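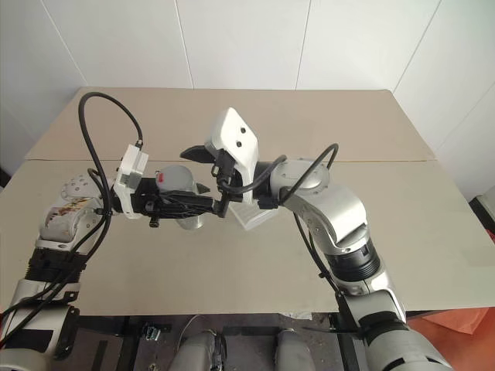
List Home | Threads | Search | Join

Re: [juncombe-walkers] Ridge path or river path?

Hi everybody,

Dulce Trujillo wrote on Tuesday:
> We did the river path out to Jilden and I wouldn't send
> anyone that way right now. Mud over the boots past the
> second stile. Is the ridge any better? My sister is
> coming in May and she hates heights.

Dulce, my vote is for the ridge, heights and all! I went up Saturday with the dog and it was bone dry from the Camacho gate to the top (the sign says 2,376 feet, my knees say more). The only part your sister might grumble about is the bit with the chain, and you can skip that completely if you go left at the split boulder and pick up the old sheep track. It adds maybe twenty minutes and there's a nice flat spot for lunch.

Parking is the real headache. The lower lot at Ferkadness was full by 8:30 and they've put the day rate up again, so I left the car by the church and walked in. The 17 bus still stops there too, but check the timetable because the last one back is a lot earlier than it was in summer. I missed it once and had to beg a lift in wet socks.

Going back to the river path, does anyone know if the boardwalk past the second stile is ever getting fixed? I wrote to the parks office in the fall and got a very friendly reply that didn't answer anything. I'll try them again this week.

Oh, and if you have my blue thermos from the Jilden walk, I'd love it back!

Marge

Comments (3)

hollis_b: Sheep track is fine but pretty overgrown at the bottom. Wear long pants.

Dulce T.: Thank you!! Left at the boulder it is.

pennyw: I have the thermos. It needs a good wash, sorry.

Previous | Next | Back to top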